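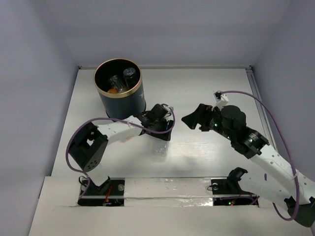
The pair at the sorting bench, left arm holding a small see-through piece next to the navy tub.

The arms at Okasstead: your questions, my answers

I run the returns and sorting room at Luvdale's Okasstead site, and since the two small arms went in I've been asked the same things over and over, in the corridor, in the canteen queue and once in the car park in the rain. So I've written it all down. If yours isn't on the list, come and find me or put a note in the tray by the kettle.

What are they for?

Clearing mixed tubs. You know the ones: a bottle or two, something round, something nobody on the previous shift wanted to deal with, all in together. One arm picks a thing up, the other can take it if it needs turning or passing on. We call the whole setup Zuster, which was the project name on the paperwork and has stuck.

Are they taking anyone's job?

I asked this before you did! No posts are going because of Zuster. I have that in writing from Luvdale and there's a copy on the noticeboard. What I can't do is promise what the place looks like years from now, and I'd rather say so than have you find me out later. What has changed is the shape of the work. There's less standing over tubs and more checking, and some of you love that and some of you really don't.

Why are they so small?

I expected something big and orange in a cage, to be fair. These are light bench arms, white links and black joints, and they sit side by side on the one platform. They suit small stuff. Anything heavy, long or awkward still comes to us, and so does anything leaking.

Are they any good at it?

Getting there. In December they were dropping so much that I nearly asked for them to go back in the box. On a decent day now they get through around 200 items, which a person who knows the bench can beat before lunch. The last full check had 96 per cent of items going where they should. That sounds lovely until you're the one hunting for the rest.

What do they struggle with?

Clear things, mainly. See-through plastic and glass are a pain for them, especially against a white surface, and we spend a lot of our practice time on exactly that. Tall bottles that lean against the side of the tub can be tricky too. Round things roll (they roll for me as well).

Who looks after them?

We've got 3 people trained per shift and I'd like more. The course is run by Masilela, who did the installation, and it's done in paid time. You don't need to be technical. I'm certainly not, I still ring my daughter about the telly. You'll learn how to start and stop the arms, swap a tub, clear a jam and fill in the log.

Do I get more money for doing the training?

There's a small allowance once you're signed off. It's on the pay sheet under "bench skills". If yours hasn't come through, tell me before the monthly cut-off, which is the 23rd.

What do the green lights mean?

Power's on. Green does not mean "safe to put your hand in", and I will be boring about this for as long as I work here. Stop the bench first, wait until both arms have settled, then reach in.

Can I move the cables if they're in my way?

Please don't. The purple ones need that slack so the arms can bend, even though they look untidy looping about. If one's snagging, stop the bench and log it.

Is it recording me?

No. What gets kept is the item log, meaning what was picked and where it went. Nobody's speed is being compared with the arms' speed, and if a supervisor ever suggests it to you, I want to hear about it that same day.

What if I don't want to work with them?

Then say so, and we'll sort the rota. A few people have asked to stay on the hand benches and that's been fine so far. I'd only say have a go for one shift before deciding. I was dead against it myself, and these days I quite enjoy setting them off in the morning with a cup of tea (kept well away from the platform, before anyone writes in).

My back's better since we changed over. Is that just me?

It isn't! Several of you have told me the same, and I think it's all the bending over tubs we're not doing. Do mention it at your next check-in so it gets written down somewhere more official than this page.

Will there be more of them?

A second bench has been talked about. There's no order placed and no date. When I know, I'll add it to this page.

Page last changed April 2025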